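I've been putting off writing about the robotics club, mostly because I joined it in January of last year expecting to be won over, and I'm still waiting.

Some background for anyone who reads this blog for the bike repairs. The club runs out of the Clormont building, two evenings a week, and it's open to students and to hangers-on like me who pay the fee and promise to sweep up. The fee is $160 for the year. For that you get a bench, a login, a share of the parts drawer and a spot on the team for the Steltham Challenge, if you want one. I wanted one. I like a deadline.

The Steltham used to be a driving contest. You built a little buggy, it followed a line, it fell off the line, everybody groaned and went for chips. This year the organizers have moved to what they call everyday handling. Your entry has to pick up ordinary household things and put them where they're told, and you're allowed to teach it by showing it. So you take a gripper in your own hand, do the job yourself over and over while it records, and feed the whole lot to a program that's supposed to work out the general idea.

I have a few problems with this.

The first is that I can already pick up a bottle. I've been doing it since I was a toddler. Doing it a hundred times with two plastic fingers on the end of a handle hasn't taught me anything about robots, and I'm the one who's meant to be learning. The buggy at least made me understand why a motor stalls. I soldered things. I burnt my thumb and I remember exactly why. Now the newer members turn up, get handed a gripper, and spend their first month as a pair of hands.

The second is the numbers. Our target for the bottle task was 100 good runs, and we got 58 we could agree on. The rest were tossed for one reason or another: somebody bumped the table, somebody let go early, somebody started recording and then carried on a conversation about parking. I asked what makes a run "good" and got 4 different answers from people standing at the same bench. That should worry us more than it does. If we can't say what we're showing the thing, I don't see how it's going to pick it up by watching.

Then there's Dogbe, our name for the arm that will have to do all this on the day (it's named after a typo in the sign-up sheet, and the story isn't worth telling). Dogbe is a decent arm. It's slow and it hums, but it goes where you send it. In our last test with the trained program it managed the bottle if the bottle was exactly where it had been during the recordings. Move it a hand's width over and Dogbe reached very confidently for nothing. The mood in the room was that we need more data. Maybe so. I've noticed that's the answer to every question we ask, and I'd like to hear one result that would make us say something else.

To be fair – and I did promise myself I'd be fair – the line-following code I was so proud of was brittle too. Change the lighting and it drove into the wall. I spent weeks tuning it for one room and called that engineering. So I'm not claiming the old way was a golden age. I just knew what I'd done wrong, and I could go in and change it.
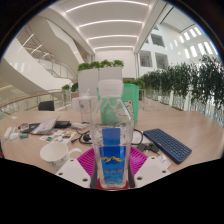 *Bottle task, gripper closed, with the pink ribbed mat underneath.*

The colour of the mat has been its own argument, by the way. One side says a bright mat helps the program find its bearings. The other says it'll learn to look for the mat and ignore the bottle, and come the contest there won't be any mat. I'm with the second lot. We could settle it in one evening by recording a batch on bare table and comparing, and I've put that on the whiteboard twice now.

I've paid up for another year all the same. The bench is good, the people are good, and there's an old Kasusska motor controller in the parts drawer that I want to get running before somebody bins it. I've also asked if two of us can enter a hand-coded version next to the trained one, same arm, same bottle. The answer was "sure, if you do the paperwork," so I've got the forms here on the kitchen table and I'm up to the section on emergency stops.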